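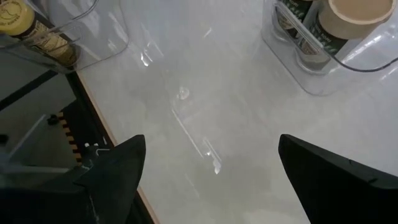 Genalyn Malabanan, Tristow bench, 27th August

Jar sorting by remote control, on the Farnalon task list. Two clear bins at the far side of the table, yellow lid in the left one, green labels in the right. Wrist view is usable but the tabletop throws glare between the fingers. Try a matt sheet before the next batch.

Saved 67 demos today, total now 548. Threw out the ones where I paused too long over a bin. Approach the lids more slowly and keep the wrist level.

Still to do: swap the bins left to right, ask Pangilinan about the sheet. Target is 2,000 by September.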